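Hanari Gredska 16 manual bilge pump: review

The Gredska 16 is a hand-operated diaphragm pump for small sailing boats, sold by Hanari with a bulkhead plate, a removable handle and two hose clips. I fitted one in the cockpit locker of a 1980s cruising sloop in April, replacing a Badham unit with a split diaphragm.

Installation took 115 minutes, most of it spent filling the old bolt holes. The new plate uses a different pattern, and Hanari does not supply a template. The bolts are stainless but too short for a backing pad, so buy longer ones first.

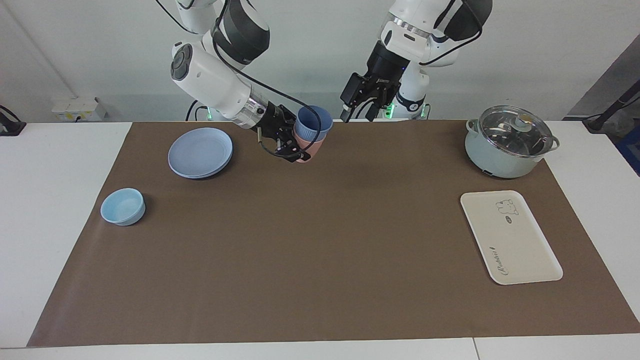

Pink cup, periwinkle-blue cup, nested.

On the mooring I measured output over 100 full strokes into a marked tank. The pump moved 67 liters with a short discharge run and noticeably less after I raised the outlet to deck level. Priming from dry needed 16 strokes – acceptable, though the old Badham was quicker.

The handle is long enough to work from the helm seat. It seats firmly in the socket but has no lanyard hole, an odd omission on a part that will be used in a rough cockpit. I drilled one.

Access to the valves is good. One ring unscrews by hand, and the inlet flap can be cleared of debris with the pump still on the bulkhead. The clips are poor and I swapped them for Nguyen-Tran worm-drive clips.

Recommended for boats with a short hose run. On a deeper hull I would look at the next size up. The spare diaphragm kit is sold separately.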